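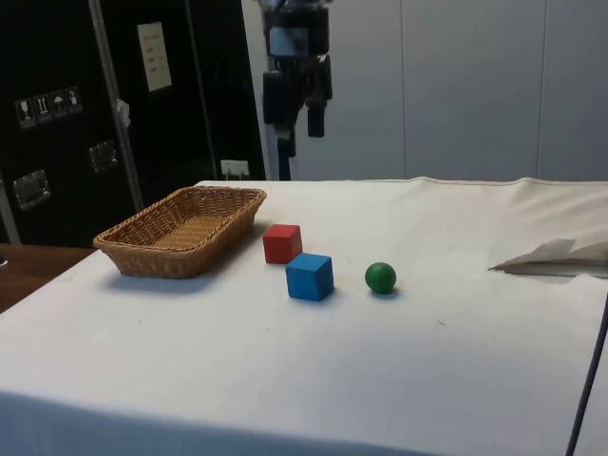
Two sets of fingers, one basket

I finally got time to compare the stock Drendus fingers with the Odemura pads that Marlina Chong lent me in July. The arm, the controller and the camera stayed the same for both. I only changed the fingers and the closing force.

The task is as simple as I could make it. Red cube, blue cube and green ball go in the basket, one at a time, and the arm returns to its start pose between picks. I ran 30 rounds with each set. A round counts only if all the objects end up in the basket without me touching anything. If something lands on the rim and tips in, I count it. If it tips out, I don't.

The Drendus fingers are hard and flat. They did well on the cubes as long as the wrist angle was right. When it was off by a few degrees the cube would turn in the grip and come down on a corner, and it usually still went in. The ball was the weak point. With flat fingers you get one small contact patch on each side, and if the arm comes down even slightly off center the ball squirts out and rolls. I lost 7 rounds this way, all of them on the ball.

The Odemura pads are softer and have more give. I lost 2 rounds with them. One was the ball again. The other was the red cube, when the arm came down too close to the blue one and caught both. I don't blame the pads for that. The planner leaves very little clearance when two objects are near each other, and I need to raise that number before the next test.

What I don't like about the pads is how they let go. The painted cubes stick to them for a moment after the gripper opens, so I had to add a short pause before the arm lifts. It slows every cycle a little. They also pick up lint from the cloth, and I was wiping them down every few rounds. The hard fingers never needed it.

I kept the closing force low on both. Azlan Kusuma told me to try the Semwal force profile, which ramps up slowly after first contact. I did a few picks with it outside the count and it seemed gentler on the ball, but I haven't run it properly and won't put a number on it yet.

For now the Odemura pads are staying on. Next I want to move the basket to the other side of the table and put the cubes farther apart, then repeat with both sets. If anyone has used the Rulthorpe fingers on small round objects, leave a comment and tell me what force you settled on.

Posted 24th August

3,889 views
7 comments
30 shares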